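Waltraud Gruber Wants Your Old Office Computer

The first thing Waltraud Gruber does when I sit down in her repair shop in Pellholm is hand me a screwdriver. "You'll ask better questions if your hands are busy," she says, and she's right! By the end of the afternoon I have a sore thumb, four pages of notes and strong feelings about thermal paste.

Gruber has been fixing up retired office desktops for 14 years and passing them along to families, clubs and small libraries between here and Leltow. Last year she sent out 625 of them, her best year so far. The machines come mostly from companies that replace everything at once, whether it needs replacing or not.

"People think a computer gets slow the way a knee gets stiff," she says. "Most of what comes in here wants a good cleaning, a new drive and a bit more memory. Then it's a perfectly nice machine for homework and letters and video calls with Grandma."

She started with her own daughter's school, where the computer room had three working PCs and a waiting list. She took the dead ones home over the December break and brought back enough good ones to fill a row.

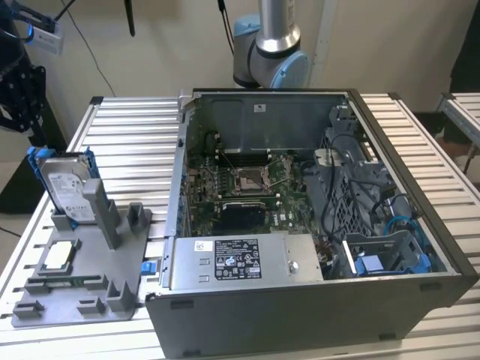
"I love the big desktops," she says. "Laptops are glued and clipped and squeezed together, and you break a fingernail getting in. A tower was built by someone who expected a person to open it one day. You can swap a power supply in the time it takes the coffee to brew."

Her partner in all this is Ambros Plattner, who used to keep the books at the Nägeli furniture works and now does the pickups in his own van. His longest trip was to Dostiswood, where a closing insurance office had 41 computers stacked in a hallway. "I made two runs and slept in the van in between," he tells me, delighted. "Best weekend of the spring."

Plattner also wipes the drives, a job he takes very seriously. Each one is logged in a green notebook – he doesn't trust a spreadsheet for it – and anything he can't wipe gets drilled.

I ask Gruber what she'd tell someone who has never opened a computer. She's off before I finish. Unplug it, she says, take a picture of every cable before you touch it, and keep the screws in an egg carton, one cup for each step. Go slow with the processor. "If you have to push hard, stop. Something is facing the wrong way, and usually it's you."

The shop runs an open bench on Saturday mornings. Bring whatever you have, working or not, and Plattner will find you a stool.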